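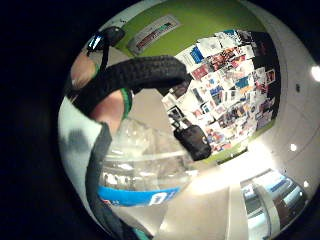
Última modificación: 14 de marzo de 2022

Cuaderno de taller. Acordeón Keveck de piano, entrada de diciembre, segunda parte

Sigo con el Keveck. Ya están fuera los peines de la mano derecha, marcados con lápiz por el canto (D1 a D4, el 1 es el más cercano a la parrilla). Si alguien los mueve, que los deje en el mismo orden y con las lengüetas hacia arriba.

Estado de la cera

Mala en D1 y D2. Se cuartea al apretar con la uña y en dos placas se despega entera, como una cáscara. D3 está aceptable, D4 parece rehecho hace menos tiempo: la cera es más oscura y huele más a colofonia. Quien lo hizo no limpió la vieja y echó la nueva encima. Lo rehago todo.

Mezcla: cera de abeja de Pillay con colofonia molida y unas gotas de aceite de linaza. La primera prueba quedó quebradiza. La segunda, con menos colofonia, agarra bien en la madera y se dobla un poco antes de partir. Me quedo con esa. Cazo pequeño al baño maría, nunca directo al fuego.

Lengüetas

58 para retocar entre los cuatro peines, contando las dos caras de cada placa. Tres tienen óxido en la base. Dos se limpian con fibra de vidrio y sin más historia; la tercera, un fa sostenido agudo, tiene picadura y no me fío. Sipho Mtshali cree que tiene una placa compatible en la caja de restos del Zirkley. Pendiente de que la busque.

El la grave de D3 lo dejo en 221 Hz, que es lo que pide el cliente (toca con un clarinete que anda en 442). Estaba muy bajo. Rascado en la punta con lima de aguja, pasadas cortas, y comprobar con el fuelle de banco cada dos o tres. Al medir recién limada sale falsa por el calor de los dedos. Esperar un par de minutos.

Las de registro trémolo las dejo para el final. Primero el peine de referencia completo y luego las otras contra él. La otra vez empecé al revés con el Remo de Sizwe y tuve que repetir media octava.

Pieles

Casi todas dobladas por la punta. Hay dos que suenan al cerrar, un chasquido seco que al principio confundí con una lengüeta rozando. Cambio el juego entero de cuero, con refuerzo de plástico fino en las medianas. En las más agudas no llevaba y no le pongo.

Pegamento: un punto en el remache y nada más. Si el pegamento corre hacia la ranura hay que sacar la placa otra vez.
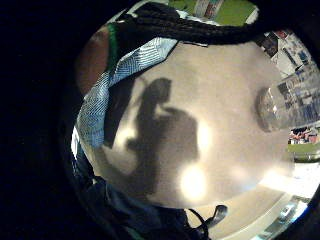
Fuelle y juntas

Prueba de estanqueidad con el fuelle colgado, sin pulsar nada: cae demasiado deprisa. No son las esquinas metálicas, que están firmes. Pierde por la junta de la tapa derecha, aplastada en la parte de abajo. Quitada la tira vieja, con acetona solo para los restos. No tocar el celuloide con el trapo, ya hay una mancha mate junto al primer broche y es culpa mía.

Tira nueva de badana de dos milímetros, cortada con un poco de sobra y ajustada en las esquinas a inglete. Dejar cerrado con los pasadores puestos hasta mañana.

Teclado

Altura desigual en la octava central. Las zapatas tienen el fieltro comido por la polilla en cinco teclas. El muelle del si bemol está cansado, le di un poco más de apertura y ya sube bien. No doblar más de ahí, que parte.

Presupuesto

Hablado con Sizwe Matlala. El tope del cliente es de 3.000 rands con materiales incluidos. Con cera, pieles, junta y fieltros llegamos. Si hay que encargar la placa del fa sostenido, no, y habría que llamarlo antes de pedir nada.

Pendiente

Placa del fa sostenido (Sipho).
Encerar D1 y D2 con la segunda mezcla, dejar reposar una noche.
Pieles de D3 y D4.
Repetir la caída del fuelle con la junta nueva y apuntar los segundos en la hoja del instrumento.
Comprar hojas de fibra de vidrio, queda una.
Bajos: sin abrir todavía. El botón de do mayor se queda hundido a veces. Mirar si es la varilla o el guiado.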